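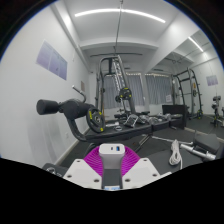 Handheld gripper in the weight room, leg machine on the left and the power rack over on the right.

Plilex handheld gripper: a buyer's review
March 2019

I run the equipment budget for a small robotics group in Stuvthorpe, and this spring I finally got to spend some of it on something I'd been eyeing for months. The Plilex is a gripper you hold in your hand. You go pick things up with it, it records what you did, and the recording goes into training an arm back at the bench. We wanted to collect in real rooms with real clutter, and I am so glad we went this way!

First, the money, which is probably why you're reading. The gripper was $365. I also bought 2 spare sets of fins at $11 each, and then a hard case, a battery bank and a pile of cables that came to $223 all together. So $610 before shipping. Please notice that the extras cost more than half of what the tool did. I had one line in my plan that said "gripper" and nothing for the rest, and I had to go back and ask for more. Put the case and the power in your first request.

Now the good stuff. The fins are ribbed and bright magenta, and they fan out in a half circle behind the housing. I love the color. In a room full of black machines and black plates you never lose track of where your fingers are, and when you go back through footage it's a joy to find them right away. They have a nice give to them too, and swapping a set took me less time than finding the screwdriver.

The ports are on the top face of the housing, a small oval USB-C on the left and a blue USB-A on the right. I was worried about cables up there, but with a right-angle plug it's fine (buy two, they wander off). The white plates on either side of the stem are drilled with small round holes, and we've already got plans for those — a little light, maybe a second sensor. Budget something for brackets if you like to tinker the way we do.

We compared it with the Xue, which is a lovely piece of work and feels more solid in the hand. It was well out of our range, though, and the spare parts had a long wait. If your grant is bigger than ours, go try one.

What I'd change: the grip gets tiring after a long stretch, so plan for people to trade off, and that means paying for more hours than you think. The manual is thin. Storage fills up fast as well, and I left drives out of my numbers completely.

We'll be ordering a second one through Prerkau in August when the new budget opens, this time with extra fins on the same order so we only pay shipping once.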